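November, by Ehab Zerouali

Keeping the medicine cupboard honest

Start with the cough syrup. Ours had outlived two prime ministers and a cat. Empty the whole shelf onto a towel and check every date.
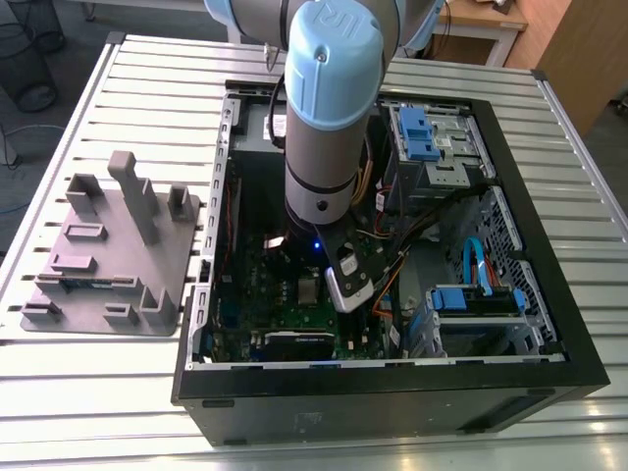 Anything expired goes in a bag for the pharmacy, who'll take it back without a lecture. Keep it out of the sink.

Move the rest out of the bathroom. Steam is no friend to tablets.
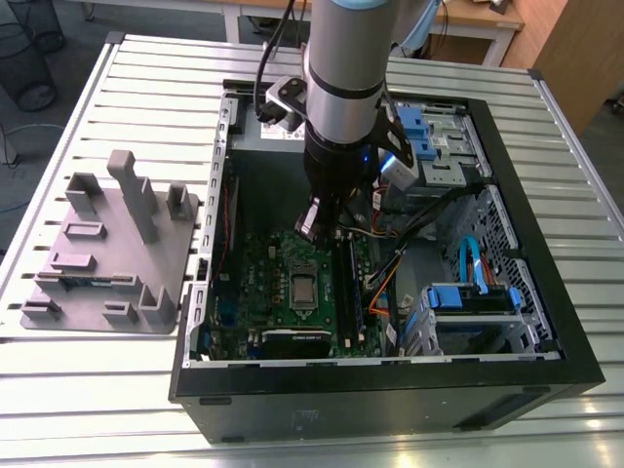
Labelling

Write the opening date on eye drops. Use a marker, since biro rubs off.

Comments

Tuta: Found 16 thermometers. None work.

Araya: My bandages have lost their colour and their stick.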